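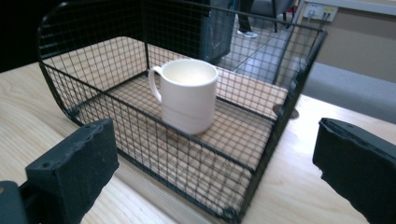 Minutes – Bedoya Street Community Choir, planning meeting
Mon 19 August
Chair: Lucero Muñoz. Notes: Anikó Nyitrai.

1. Summer concert

What a night! We sold 200 tickets, and people were still humming the Jamard lullaby out in the parking lot. Lucero passed along a lovely note from the Dulora Hall manager, who wants us back. The altos asked for it to be recorded that they came in on time in the second verse. So recorded.

Scores still missing: 12 copies of the lullaby. Please check your bags, your cars and under your piano lids.

2. Fall program

Long and very happy discussion. We'll open with the two harvest songs, then the sea shanty set (the basses are thrilled), and close with the full Sokex Mass, which we have wanted to sing for years. It's a big piece with some tricky counting in the Gloria, so Anikó will make practice tracks for each voice part – soprano first, as they have the most notes to learn.

Tenors are short again. Bring a friend, a brother, a neighbor who sings in the shower. New singers can come to two rehearsals before deciding.

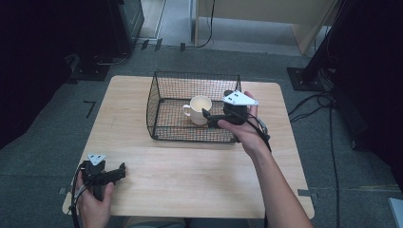
White mug in the mesh basket, on the table.

Agreed: the fall concert goes ahead in November at Dulora Hall, with an afternoon start so that families can come. Lucero to confirm the booking and ask if the risers are included this time.

3. Rehearsals

We start at 7 sharp with warm-ups. The break moves to the middle of the evening and stays at 18 minutes, after a spirited debate between the fifteens and the twenties. Sectionals will run every other week, men in the small room and women in the main room, swapping halfway through the season.

Folders: black ones, please, and pencils, not pens. Anikó has spare pencils.

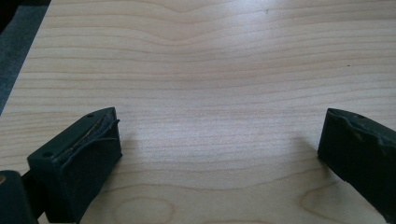
4. Dues and music costs

Dues stay the same as last season. The Mass scores cost more than we hoped, but the used set Lucero found is in great shape and only needs a few new covers. Anyone who would like to buy a personal copy should tell her by the next meeting.

5. Questions from members

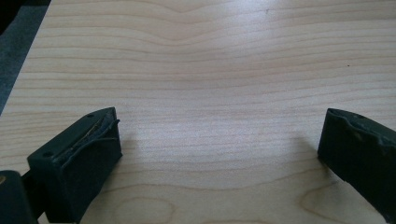 Do we have to sing the Mass from memory?
Only the Kyrie. Folders are fine for everything else, as long as eyes come up for the entries.

Can we carpool to Dulora Hall?
Great idea. A sign-up sheet will go around at the first rehearsal.

6. Any other business

Lucero would love a solo list for the shanties. Give her your name and the verse you want, and don't be shy – there are plenty of verses.

Meeting closed with one round of the lullaby, in four parts.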